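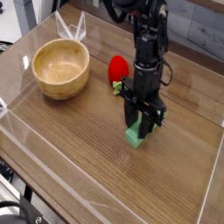
Pusholm cell: setup and upkeep

The Pusholm cell is a tabletop pick-and-place station, one black arm working inside a clear acrylic box, and I've been the one keeping it going at Te Moana since February. This entry covers how I set it up and look after it. The big Heltach line has its own entry (and its own headaches!).

Setup

The standard load is a round wooden bowl, a green block and a plush strawberry. The bowl goes on the left. I start every session with the block, because its flat sides show me right away if the two fingers aren't closing parallel. The strawberry is fuzzy and round and forgives nearly anything, so it's no good for alignment — save it for later.

Height comes next. I bring the closed fingers down over the bowl until they're just inside the rim, store that as the release point, then run the block a few times at low speed. 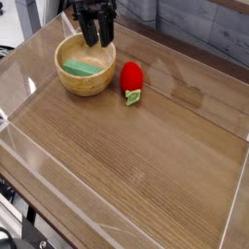 Marama Henare disagrees with me on the release point and would store it higher, well clear of the rim, on the grounds that a bowl nudged a little sideways costs less than a bent finger. Fair enough, and on the Tultden fingers, which are longer, I do it that way too.

Routine care

Finger pads get swapped every 1,000 cycles. I once let a set go to 1,416 and the block started slipping on the way over, so I don't stretch it anymore. Wipe the acrylic with a soft damp cloth, never paper towels. Check the cable loop by the wrist for rubbing, and snug up the bolts on the mount while you're down there.

Known faults

The wrist joint drifts after a long run. The log for Monday, July 12, 2021 has it at 1,972 cycles with the block landing on the rim — re-zeroing took 5 minutes and fixed it. If it drifts again the same day, look at the wrist connector first.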